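Does One Big Toy Box Really Keep a Room Tidy?

by Tsion Dinsa

Grown-ups love to say it. "Get a big box, put everything in it, and your room will be tidy!" It sounds great. But is it true? I'm not so sure, and I think you should be a little suspicious too.

What does "tidy" mean, anyway?

Some people think tidy means you can't see any mess. If that were right, you could push everything under the bed and be done by lunch. (Have you tried it? How did that go when you wanted your yo-yo?)

I think a better test is whether you can find things. A room where you can find your things fast is tidy, even if it looks a bit busy.

The box test

Last March I asked my neighbor Saron Kahsay to help me check. She is nine, and she doesn't believe things just because they are printed on a package. The package on her new toy box said "Tidy in 4 minutes!" So we tried it.

Filling the box took 3 minutes. Point to the box, I have to admit.

Then I asked her to find one small wooden whistle. She dug. She tipped the box sideways. In the end she dumped the whole lot on the rug, and there was the whistle – and there was the mess again, just as big as before.

Was that a fair test? Not completely. We only did it once, and maybe the whistle was unlucky. A real test should be done lots of times. You could do that at home with a clock and a patient friend.

Why do small things sink?

Shake a bag of mixed nuts and the big ones often end up near the top. Small pieces slip down through the gaps, and then the big pieces can't get back underneath. Toys can do the same thing. Every time you rummage, beads and bricks get another chance to drop lower.

So should you throw out the box?

No! A box is good at some jobs. It is fine for big, bumpy toys that you can spot right away. It is not so good for puzzle pieces, and I would never trust it with anything that has 30 parts.

Try a jar or a small tub for the little stuff, and put that inside the box. See-through ones are best. Labels are all right too, but only if people read them, and my brother Getachew never has.

Soft things are a different question. Pillows and stuffed animals fill up a box quickly, and then you will hear that you need a bigger box. Do you? Or could they just sit on the bed?

A toy box works best when each thing in it is easy to tell from its neighbors. A pink pig with a bow on its head is hard to lose, even in a packed green box, and a clear jar with a white lid lets you check what's inside without opening it. The big orange pumpkin cushion can stay out on the bed next to the box, in my opinion, and so can the blanket. Before you believe me, though, try it with your own toys and see how long it takes to find the smallest one.

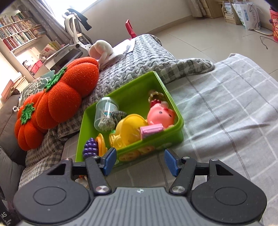
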